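Home | Diary | Fairs & Shows | For Sale | Links

Print this page | E-mail this page

May
Posted by the Widum Road diarist

Up before five to get a good parking spot at the spring antiques fair, and I'm so glad I did, even though my feet are telling me a different story tonight. The dealers were still unwrapping when I walked in with my thermos, and I do love that hour, with all the newspaper coming off and people calling across the aisles to ask who has change for a fifty. I told myself (and the dog, before I left) that I was only going to look at enamel kitchen pieces this year, and that I had $40 in my pocket and that was that.

Well! Second row in, under a card table, was a Moretti picnic hamper, the tall kind with leather straps, and every one of the plates still inside. I have been hunting one of these since 2000, when I let one go at a church sale over a broken hinge and kicked myself all the way home. The straps are stiff as a board and one buckle has been swapped for something off a belt, but the lining is clean and it smells only a little of somebody's attic. I walked away from it, bought a cinnamon doughnut, walked back, walked away again as far as the quilts, and then pretty nearly ran back because a lady in a green raincoat was bending down to look under the same table.

The dealer wanted 55 for it. I showed him my two twenties, which was every bit of cash I had left myself, and he looked at the sky and looked at the doughnut and took them. Now I have to decide what to do about those straps. I have always been a believer in saddle soap, a little at a time with a soft rag, and then leaving things well alone for a week or so. 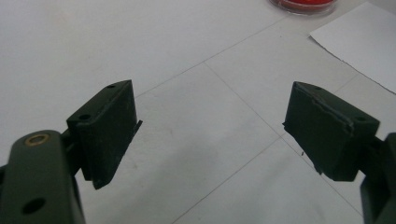

Akbulut wrote in this evening to say please, no saddle soap on old straps that stiff, it puts water into leather that can't take it and you'll have cracks by the Fourth of July. Brush off the dust, try a tiny dab of conditioner on the back side where it won't show, and don't bend anything until it's ready to bend.

So I have put the saddle soap back under the sink and I'm feeling a bit humbled, with thirty years of doing it my way behind me. I did go and look at my old camera case, the one I was so proud of, and I must say there are little lines all along the fold that I had been calling character. I'll try the conditioner on the odd buckle's tab first, since that one is going to be replaced anyway if I can find a match.

The plates are another matter. They're cream with a thin blue rim, and on the back of each is a small stamp, Gistar, with 3343 under it. I take that for a pattern number, but I've been through both of my china books and the big binder from the library sale without finding it. If any of you have a cup or a saucer with the same number, I would dearly love to hear about it, and I'll even pay the postage on a photograph.

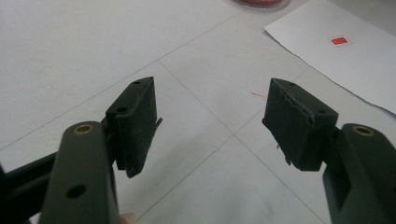
I washed them one by one in the dishpan with a towel laid in the bottom, the way my mother did her good things, and stood them along the windowsill to dry while I had my soup. There is a chip on one rim, a small one, and I've turned it toward the back. The forks and knives are long gone, of course, and the loops that held them have stretched, so I may put in some mismatched ones from the button-and-spoon drawer until a proper set turns up.

Next fair is in the fall. I've started putting my quarters in the blue jar again, and I need to call about the buckle in the morning.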